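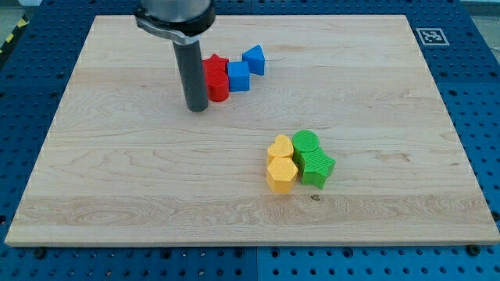
How long should the arm warm up before a team starts its run? Run the warm-up program once, start to finish, then wait for the coach to clear the screen.

Section 4. Setting up the block push task
Londville Robotics Club, arm bench guide. Last edit April 9, 2019

Before you start
Blocks, printed, eight per team – two red, two blue, two yellow, two green. Maple board. Push rod. Team laptop with the Adari script folder on it.

1. Board on the blue table, bolts in, snug. Dont crank them.
2. Push rod into the wrist. Close the clamp collar. Tug it.
3. Power on, laptop on, open Adari. Load push_basic. Not push_old.
4. Check the camera view finds the square marker at the table corner. No marker, no run.
5. Jog the rod down slow until the tip sits just over the wood. Save that height.
6. Put the blocks out in whatever layout the task card says. Flat side down, star and heart too.
7. Speed to 500 for practice. Only goes up to 2,000 in the Clukerari round, and only with a coach at the bench.
8. Hands out. Say "clear" out loud. Press start.

CAUTION: Never reach over the board with the arm live. Stop button first – then reach.

CAUTION: Rod must not touch the wood. If you hear scraping, stop and redo step 5.

Note: error 41 means the save in step 5 didn't take. Do it agian.

Note: blocks jammed together? Push from the outside corner, short moves. Long moves drag the whole bunch.

Scoring sheets go in the Sulemana binder. New teams in September start at Section 2, skip this one for now.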